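Trilberg Table Covers
Wipe-clean and woven covers for residence halls, guest rooms and shared housing

Overview

The Trilberg range of table covers is supplied by Prultow Furnishings to colleges, hostels, staff housing and extended-stay lodging. The covers are intended for small and medium tables that serve several purposes in one day: meals in the morning, study in the afternoon, and general storage of personal items at other times.

The range consists of three constructions. Trilberg Woven is a machine-washable cotton and polyester cloth. Trilberg Coated has the same base cloth with a wipe-clean finish on the upper face. Trilberg Quilted has a padded backing and is recommended for tables with glass or polished tops. All three are available in plain colors, stripes and plaids, and all may be ordered in square, rectangular and round cuts.

Selecting a construction

Institutions that operate their own laundry generally choose Trilberg Woven. It may be washed with bed linen at a warm setting and does not require ironing when removed promptly from the dryer. The cloth will shrink slightly in the first wash, and finished dimensions in the size guide allow for this.

Trilberg Coated is suited to rooms where food and drink are consumed at the table. Spills should be removed with a damp cloth and mild dish soap. The coating must not be bleached or tumble dried. A coated cover that has been folded for storage will show crease lines for a day or two after it is laid; these relax at room temperature.

Trilberg Quilted is the heaviest of the three. The backing reduces noise when items are set down and protects the table from light scratches. It is not a heat shield. Pans, irons and hair styling tools should be placed on a suitable mat in all cases.

Patterns and colors

Plain covers are offered in cream, slate, moss and brick. Striped covers are offered in two-color combinations drawn from the same list. Plaids are woven or printed according to construction, and the full set of 16 plaid colorways is shown on the sample card, which is sent free of charge to registered institutional customers.

Purchasing staff often ask which pattern is easiest to maintain in occupied rooms. Our design lead, Yến Tạ, recommends a multicolored plaid for long stays. Small marks are less noticeable on a broken pattern, and replacement covers can be introduced one at a time without an obvious mismatch. Plain cream remains popular for guest rooms that are reset between visitors, where marks need to be found quickly by housekeeping.
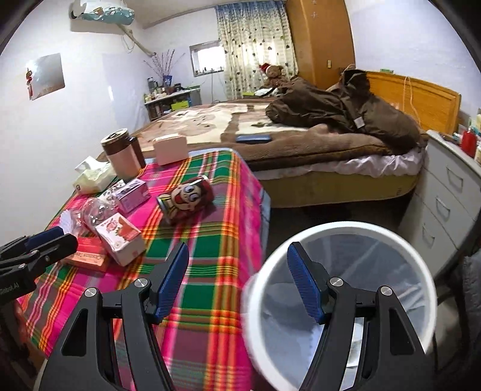

A plaid cloth on a bedroom table holding everyday items.

Where the table stands close to a bed, we advise a shorter drop on the side facing the bed. A long overhang is easily caught by blankets and coats, and it can pull items off the table when bedding is changed. Custom drops may be specified for each side at the time of ordering.

Size guide

Measure the length and width of the tabletop and add twice the required drop to each figure. For round tables, measure the diameter and add twice the drop. The standard drop is 5 inches for bedrooms and study rooms. Dining areas usually call for a longer drop, to be stated on the order form.

The largest standard cover measures 68 inches on its longer side. Larger covers are made with a seam and are priced on request. Customers with tables of mixed sizes should send a complete list before ordering — it is often possible to cover several table types with a single size, which simplifies storage and replacement.

Corners are square as standard. Rounded corners are available at no additional cost on Trilberg Woven and Trilberg Coated. They are recommended for narrow rooms and for any location where residents use wheelchairs or walking aids.

Accessories

Derow clips hold the cover to the table edge and fit tops up to 3 inches thick. They are sold in packs and are available in gray or clear. Derow clips should not be used on glass.

The Văduva underlay is a thin, open-weave mat that prevents the cover from sliding. It may be cut with household scissors and should be trimmed slightly smaller than the tabletop. The underlay is washable by hand and should be dried flat. It is not needed beneath Trilberg Quilted.

Care and replacement

Each cover carries a sewn label with washing instructions and a construction code. The code should be quoted when replacements are ordered, as plaid colorways may look similar in photographs. Color may vary a little between production runs. Where an exact match is important, we suggest ordering spare covers with the original shipment.

Covers should be inspected at every change of occupant. Lifting or cracking of the coating, frayed hems and scorched areas are grounds for replacement. Worn Trilberg Woven covers can be cut down for smaller tables, and our workshop will rehem them on request. The workshop service is managed by Markos Vasilakis.

Ordering and delivery

Orders are accepted by email or through the institutional account portal. Stock sizes normally ship within 5 working days. Custom sizes and side-specific drops require 16 working days from approval of the written measurements. Orders intended for a fall move-in should reach us by April if they include custom work.

Unused stock covers may be returned in their original packaging. Custom covers cannot be returned unless they differ from the approved measurements.

Contacts

Institutional sales: Lucía Escobar
Workshop and repairs: Markos Vasilakis
Samples and color cards: Omprakash Mishra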